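Skukano Street fabric swap is back, and it's bigger this time

12 December 2018

Well, I said in June that I'd believe it when I saw it, and I have now seen it, so I owe a few people coffee. The fabric swap is coming back to Skukano Street this Saturday, doors at ten, and they've got the whole upstairs of the old Brutari building to spread out in instead of that one sad hallway by the restrooms.

If you missed the first one (and judging by my inbox, a lot of you did and are still mad about it), it works like this. You bring whatever you've got sitting in a closet. Old sheets, half a yard of corduroy, the curtains your mother-in-law gave you, the dress you cut out four summers ago and never sewed. They weigh it at the door and give you a paper slip, and then you can take home the same weight of anything else in the room. No money changes hands unless you show up with nothing, in which case it's $3 a pound, cash or check.

I went to the June swap planning to stay twenty minutes. I stayed until they were folding up the chairs. I brought in two bags of quilting cotton I was never going to use and came home with a wool coat, some very loud upholstery fabric and a pattern for a child's raincoat, and I don't even have a child that size anymore! My sister got a whole bolt of lining for her slip and has been unbearable ever since.

The final weigh-in from June was 1114 pounds of cloth, which the organizers wrote on a big sheet of butcher paper by the door as the day went along. They're hoping to get to 2000 on Saturday. I think they might do it, too. The drop-off bins at the Kamolrat bakery have been full every time I've gone in for rolls, and last week there was a second row of bags along the wall behind them.

A couple of changes from last time. Zippers, buttons and trim get their own tables and don't go on the scale anymore, so please stop hiding jars of buttons in your pillowcases. (You know who you are. I may be one of you.) Clothing is fine as long as it's clean, and it doesn't have to be in wearable shape, because plenty of folks want it for cutting up. Shoes, pillows and anything with foam in it will get turned away at the door.
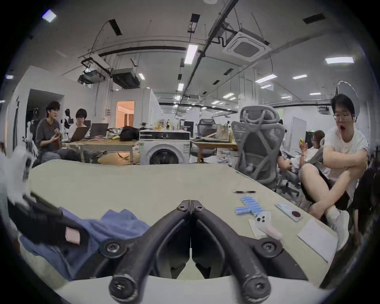
Awuor Kioko wrote in after my last column to say the sorting was the one thing that drove her crazy in June, with knits and wovens all heaped together and people digging like it was a bargain bin. She'd like to see everything grouped by type, with the stretchy stuff as far from the denim as the room allows, and she wondered if there could be a cutting station so two people who want the same piece can just split it.

I passed that along, and the answer is yes on the sorting and maybe on the cutting. There will be signs over the tables this time: cotton, wool, knits, heavy stuff, and one for "no idea," which is where I'll be. The cutting station depends on whether they can borrow enough good shears. If you have a pair you trust strangers with, put your name on the handle and hand them in at the door.

The other new thing is the mending corner. A few of the regulars from the Dasovora knitting night are bringing their machines, and they'll do small fixes while you shop. Hems, split seams, a popped button, that kind of thing. Don't bring them a wedding dress. It's first come, first served, and they're stopping for lunch at noon whether you're in line or not.

Parking is the usual mess. The lot behind the building holds over 2 dozen cars if everybody behaves, and the street is free on Saturdays. The elevator was fixed last month, so you won't have to haul your bags up the stairs like I'd been dreading, but it's small and slow, so be nice and let the strollers go first.

Doors close at three. Whatever's left goes to the animal shelter for bedding, so bring the ratty towels too. I'll be there early with my loud upholstery fabric, which I have decided I can't live with after all. It's orange. Come and get it.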